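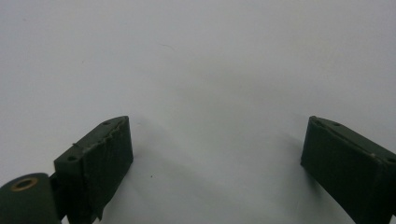 Matte white worktops: care and cleaning FAQ

What do I use for everyday cleaning?
Warm water, a drop of washing-up liquid and a soft cloth. Wipe dry with a second cloth. Water left to evaporate leaves a film that shows on a matte finish.

Can I use a cream cleaner or a scouring pad?
No. Abrasives polish the surface and leave shiny patches, and these cannot be reversed at home.

How do I remove tea, coffee or turmeric?
Mix bicarbonate of soda and water to a thin paste, leave on the mark for up to 30 minutes, then rinse. Do not scrub. Repeat once if needed.

Is bleach safe?
Not on the Vuson finish. On Hofstetter tops, check the care sheet supplied with the order.

Why does the white look bluish in some rooms?
The finish takes on the colour of the light. Daylight from a north-facing window and cool white bulbs both give a bluer tone. Compare samples in the room where the top will be fitted.

Can I put hot pans on it?
Use a trivet. Heat marks are not covered by the guarantee.

Are small chips repairable?
Chips at the front edge can usually be filled. Order repair kit 2782 and state the finish. For larger damage, send the order number and measurements to Roman Zawadzka in aftercare.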